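Vurby 449 Garment Steamer: Review

We use cookies to improve your experience. By continuing to browse you accept our cookie policy.

The 449 is the larger of the two handheld steamers Vurby sells. I bought it in September to replace a Mastetti that had started to leak at the fill cap. It has had regular use on cotton shirts, linen, and one set of lined curtains.

Heat-up from a cold tank is nearly 3 minutes, longer than the Mastetti needed. Once the light goes green, output is steady until the tank is down to the last finger of water, then it sputters. A full tank gives 15 minutes on the high setting. The low setting is too weak for anything heavier than a blouse.

Plain panels are easy. Seams and hems take more work, and gathered edges need the narrow nozzle, held close and moved slowly. With the wide head, steam flattens the cloth on both sides of a seam and leaves the ridge as it was.
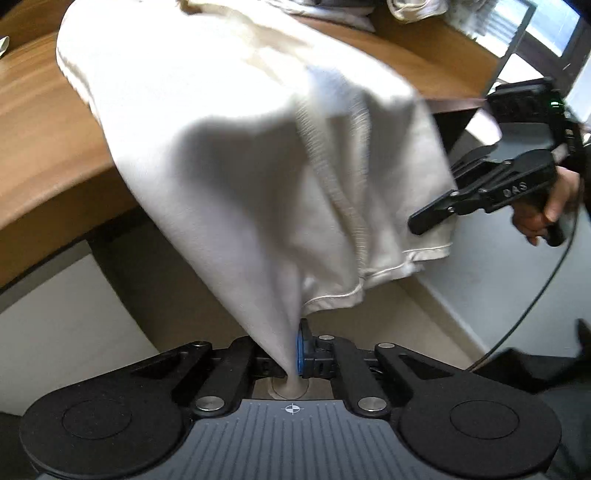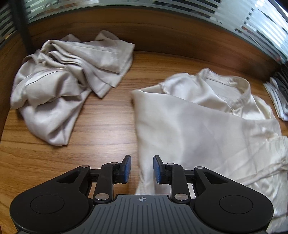
The wooden surface is in both pictures; the cream-white garment with the stitched hem is in the first.

The cord exits at the base of the handle and does not swivel. On long pieces it winds itself up and has to be let down every few passes. The trigger lock works but is placed for a right-handed user.

Descaling is by citric acid, once a month in hard water. The Flullero cartridge fits the same inlet and is cheaper than Vurby's own. I saw no difference in scale between the two.

Recommended for cotton and linen. For heavy curtains, look at a floor model.

Posted 2022-01-09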